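Town Library Puts Kitchen Goods on Loan

When the Cluvville Public Library opened its lending collection of household goods in October, the head of circulation expected requests for power drills and carpet cleaners. Those items are borrowed regularly. The most requested category, however, has been tableware, and the library has since expanded its holdings to meet the demand.

"People host a dinner for a large family twice a year, and the rest of the time they eat off the same few plates," the head of circulation said in an interview at the Sinon Street branch. "They do not want to store dishes for a crowd in a small apartment. They asked us early on whether we could help, and we had no good answer for them."

The household collection now holds 3,052 individual pieces, counting every fork and saucer. It is kept in a former periodicals room on the ground floor, where shelving once used for bound newspapers has been refitted with deeper boards and rubber edging. Any adult with a library card in good standing may borrow from it for up to 17 days at no charge. Renewals are allowed once, provided no other household is waiting.

The head of circulation joined the library from the school district, where the position involved managing textbook inventories. That experience shaped the way the new collection is recorded. Each set has a single entry in the catalog, with a packing sheet that lists its contents and is signed at checkout and again at return.

"A book comes back or it does not," the head of circulation said. "A set of dishes can come back with one saucer missing, and the borrower may not know it. We had to decide what we would do about that before we lent out a single cup."

The library's policy is to charge a flat replacement fee of 3 dollars for each lost or broken piece, whatever its original price. Sets that fall below a useful number are combined with others of a similar color. Borrowers are told at checkout that patterns may not match exactly, and few have objected.

Much of the stock was donated. Residents of the Borbély neighborhood, where several older houses were cleared for sale last year, contributed serving platters, soup bowls and glassware. Staff examine all donations for chips and cracks. Items with worn glaze or metallic trim are declined, as are pieces that cannot go through a dishwasher.

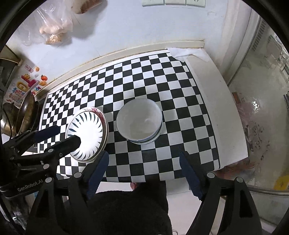

A blue-and-white plate and a stack of bowls on a kitchen countertop.

Asked whether the program had drawn criticism, the head of circulation acknowledged that some longtime patrons had questioned the use of library space for anything other than reading material.

"I understand the concern, and I take it seriously," the head of circulation said. "The periodicals are still available. They were moved upstairs, and we kept the same number of chairs. What I can say is that 40 households have opened new library accounts in order to borrow from this collection, and many of them leave with books as well."

The library has also received inquiries from neighboring systems. Staff from the town of Urkia visited in the spring to review the packing sheets and the shelving arrangement, and have asked for copies of the borrower agreement – a two-page form that went through several drafts before the town attorney approved it.

Plans for the coming year are modest. The library intends to add folding tables and table linens, although laundering remains an open question. Under the current proposal, borrowers would return linens washed and folded, with a small cleaning fee for those who prefer to leave the work to the library.

Reservations for the household collection may be made at the circulation desk or by telephone. Large sets should be requested in advance, and pickup is available until 6 p.m.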